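Packing Floor Forum > Automation and Jobs
Thread: Robot took over our kitting station, what happens with the people?

tjoa_line4 wrote:
Hello all. I am reading here since long but this is my first topic. My name is Adi Tjoa, I work as line lead at Fostach. We make educational kits and also small fixture sets for training workshops. In July the management put a robot arm at the kitting station, where before we had two people per shift placing parts into trays by hand.

The work is not heavy but it is the same movement all day. The target was 360 trays per shift. Now the arm does the simple trays and the people do the mixed ones, plus they check what the arm did. No person was dismissed. But the mood is not good and I want to ask how other places managed it.

My main problem is the pace. Before, two people at the station decided together when to slow down, when to change sides, when to talk a little. Now the arm gives the rhythm for the checking also. One of my colleagues told me she goes home more tired than before, and she lifts less than before. I did not have a good answer for her.

dorier_nightshift wrote:
Same story at Dorier two years ago. My advice is to put a buffer between the arm and the checking table. We had space for 20 trays on a roller track and it changed everything. The arm fills the track, the person empties it in her own speed, and she can go drink water without the arm waiting on her.

If your boss says there is no floor space, ask him to measure it together with you.

palletking wrote:
I'm going to be the unpopular one. Two people per shift to put pieces in holes? That job should have been automated long ago. If nobody got fired and the lifting went down, I don't see what the complaint is. Being tired from looking at trays is called work.

maintenance_moth wrote:
@palletking have you ever done inspection for a full shift? I did it for 11 months at Fleury. Your hands do nothing and your head can't rest. I would take the lifting back any day. We rotated every two hours in the end and even that was a bit long.

palletking wrote:
I did receiving inspection, yes. Still better than my shoulders after ten years of pallets. But ok, rotating is fair, I have no problem with rotating.

tjoa_line4 wrote:
Thank you for the answers. @dorier_nightshift, the buffer is a very good idea, I wrote it down for the next meeting. We have maybe space for a short track if we move the label printer.

@palletking, I understand your point and I don't say the arm must go. My own wrist is happy. I only say that the job which stayed is a different job, and the people were not asked if they want this different job. They had one training of half a day, from Prarkik, and it was mostly about the emergency stop and how to clear a fault.

qc_plainspoken wrote:
Half a day is thin. Did they show the operators how to teach a new position? At our plant that was what made people stop hating the cell. Before that, each time a part changed we waited for the integrator and stood there like visitors. Now three operators can do it and they got a higher pay grade for it. Push for the pay grade in writing.

What parts is it doing, by the way? Pegs are easy. Anything flat or flexible is where ours gives up.

tjoa_line4 wrote:
No, teaching was not included, only the integrator has the password. I will ask about this, and about the pay grade too.

For the parts, it is rigid things only, pegs and blocks that go in a green block with cavities. There is one round peg, red, and it has to go down straight in a round hole.

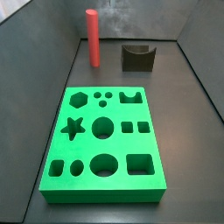
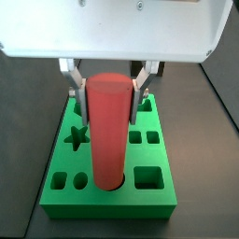
The flexible parts stay with us, and also the printed cards. We tried the cards one afternoon in July and gave up. What I don't like is how the work is divided now: the nice easy trays went to the arm, and the people have only the annoying ones left. Before, an easy tray was a small rest between two difficult ones. In the numbers of the management this rest doesn't exist, so the target for mixed trays was calculated too high.

dorier_nightshift wrote:
This is a strong argument and you should say it exactly so in the meeting. We had the same mistake in our targets. Take the times for mixed trays only, for some 2000 trays, and show the average next to the old one. Our manager didn't want to hear about feelings but he did correct the target when he saw the times.

palletking wrote:
Yeah, I'll give you that one. If they took the easy half away and kept the old rate, that's bad math. Get it fixed.

maintenance_moth wrote:
And ask that the people keep some easy trays each shift. The arm won't be offended.

tjoa_line4 wrote:
I will start with the times from next shift. The meeting is on 16 September 2022, I will write here after it what they said about the track and the password.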